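4.2 What ends up on the table

I said in the last section that I'd come back to the kitchen table, and I've been looking forward to it, as it's the part of the Hukier study I enjoyed most. Bins get all the attention in work on household waste. By the time a thing is in the bin the interesting decision has been made, and I wanted to catch rubbish a bit earlier, at the stage where it is sitting on the tablecloth and hasn't quite been admitted to be rubbish yet. I've been calling this the resting pile (the term is Hiretti's, from the earlier pantry survey, and I've stretched it a little).

We logged 54 resting piles across 20 homes, most of them in August and nearly all in kitchens. I had expected to find them by the sink. In fact the table won easily, and in the narrower kitchens it hardly had a rival, because there the table is pretty much the only flat surface a person passes with their hands full.

The piles are mostly light stuff - wrappers, tissues, thin bags, paper screwed up into a ball. What makes them awkward is the mixing. A tissue gets tucked under a snack wrapper, a bag settles over a lid, and then something that isn't obviously rubbish at all gets drawn in. Figure 6 shows the sort of thing I mean, with a rumpled piece of dark grey fabric lying across a card in the middle of the wrappers and plastic. I'd ask any reader to decide quickly whether the fabric should be thrown away. I couldn't, and when I tried it on colleagues we had quite a long argument. The big clear cup is another one. It lies on its side, a little apart from everything else, and I coded it as part of the pile on Monday and as a separate item on Thursday (I've left it as part of the pile, and the coding notes say so).
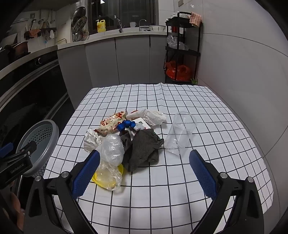
Figure 6. A resting pile on a kitchen table, with wrappers, paper, clear plastic, a piece of fabric and a plastic cup.

4.3 Clearing, and where the basket goes

Now for the clearing! I had imagined that people would bring the rubbish to the bin one handful at a time, and some do. The commoner habit was to bring the container to the rubbish, put it down hard against the table and work across the cloth from there. I'm going to call this a side-on clear. It was the favourite in every home with an open basket, and much rarer where the only bin had a lid or lived in a cupboard.

The type of container matters more than I'd allowed for in the Jisetier pilot, where we only wrote down its size. An open basket with a wide rim forgives bad aim. It also lets you see what has gone in, so if a card or a bit of cloth goes by mistake you have some chance of noticing. The drawback is that a light wrapper can be knocked over the edge of the table and miss altogether, and then you're on your hands and knees under the cloth.

The grey basket below stands to the left of the table, next to the drop of the cloth, with the pile over on the right half. I like this layout as an illustration because it raises the question of reach. Everything has to travel across the table before it gets to the basket. Moving the basket round would shorten the trip, but in a narrow kitchen the basket tends to go where there's floor for it, and the pile tends to form wherever someone happened to be sitting. Those two places are often on opposite sides.
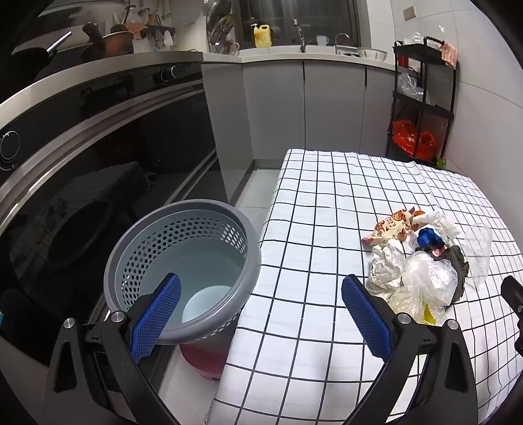

Kim, commenting on the draft, disagreed with me about reach and said the distance hardly matters with rubbish this light. On Kim's reading, people slow down over a pile because they are sorting as they go, and they would slow down just as much with the basket right under their elbow. Kim also wanted me to say that a tablecloth changes things, as you can't sweep a clothed table with your forearm without dragging the cloth along too.

I think the point about the cloth is right and I wish I'd coded for it. On reach I'm less willing to give way. We have 222 separate item moves in the log, and when I go back through them the pauses do bunch up around the doubtful things (fabric, cards, cups), which is Kim's argument. But nine of the piles were left half cleared, and in most of those it was the far side that stayed put. Some of it was plain tissue, and I can't believe anyone was agonising over a tissue. My guess is that both things are going on, sorting at the start and laziness by the end, and our log isn't fine enough to pull them apart. Section 5 takes the same piles and looks at the order in which things were picked up.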